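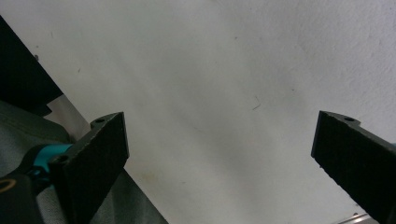 A whiteboard is a smooth, usually white panel made for writing on with markers you can wipe off, and I've spent more time with them than I'd like to admit! Most people hang theirs up, but plenty get laid flat as work surfaces (my own Levell cost 40 dollars and lives on the garage floor). A plain, pale background like the off-white one at the top is what I'm always after, so small parts don't vanish on me.

Floor use

Azra Vasić taught me to set a board down first and build the rails after, and I've never gone back. 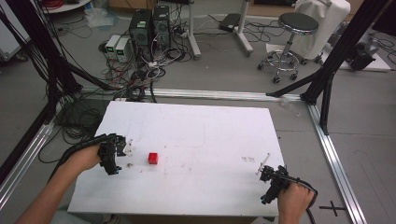
White board on a gray floor, with a small red cube on it.

Surface and care

Pale surfaces show everything, so I go over mine with a soft cloth and a little water every 5 days. Yellowish marks take longer, and I skip the scouring pads entirely.

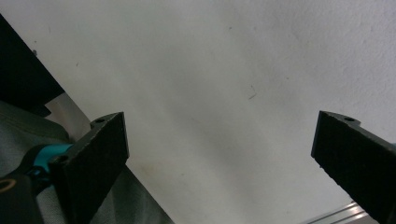
Pale, lightly textured surface with a faint yellowish-beige smudge.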